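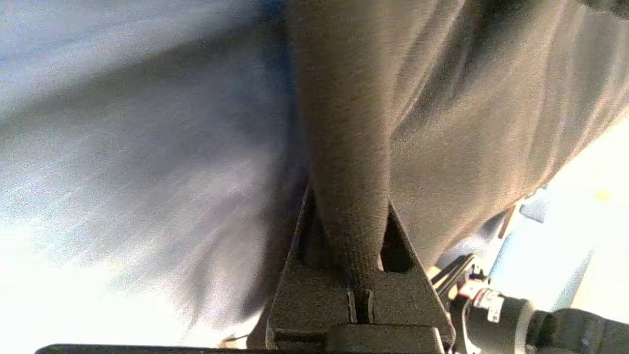 Restaurants mit kurzer Karte machen mich glücklich, und seit meinem Abend im Trilero in Bestberg will ich das auch laut sagen! Sieben Gerichte, mehr stand da nicht. Früher hätte ich gemurrt. Diesmal haben wir zu viert einfach fast alles bestellt, die Teller in die Mitte geschoben und geteilt (den Rübeneintopf hätte ich gern für mich allein gehabt).

Im Dagdag ein paar Straßen weiter bekommt man 40 Gerichte, von Sushi bis Schnitzel. Ich war oft dort und könnte kein einziges davon beschreiben.

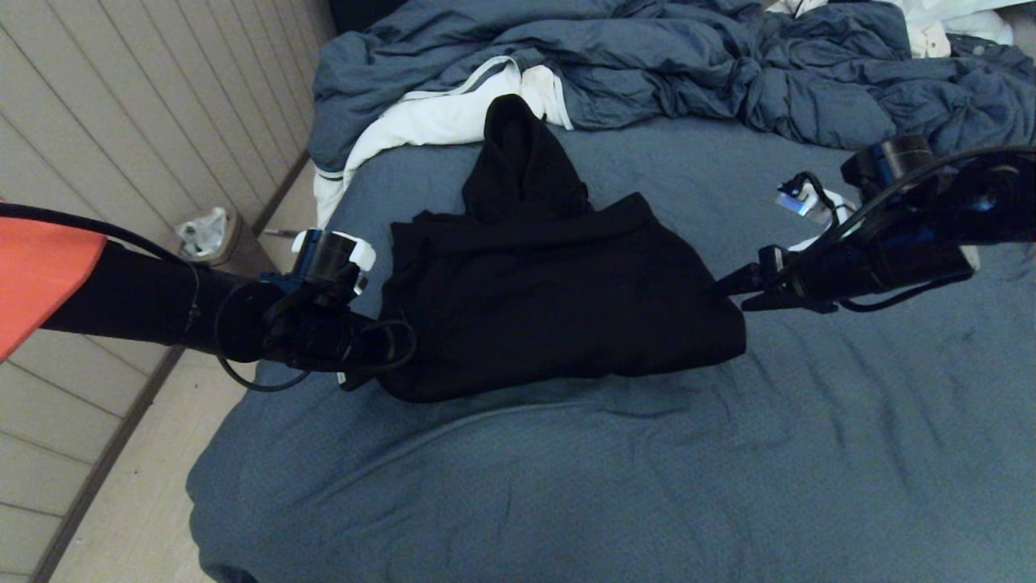
Mut zur kleinen Küche

Wer wenig kocht, kann auf dem Markt kaufen, was gerade gut ist. Im April heißt das Bärlauch, Radieschen, der erste Spargel – herrlich! Ja, wählerische Esser haben es schwerer, und ein Gericht ohne Fleisch muss immer dabei sein. Aber ich lasse mich lieber überraschen, als zehn Minuten zu blättern.

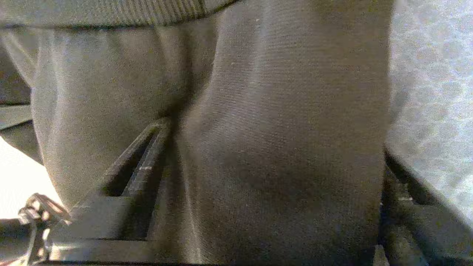
Graubrauner Stoff in weichen Falten

Nächsten Monat probiere ich das Jerkow aus. Dort soll es nur ein einziges Menü geben, und ich freue mich jetzt schon riesig darauf.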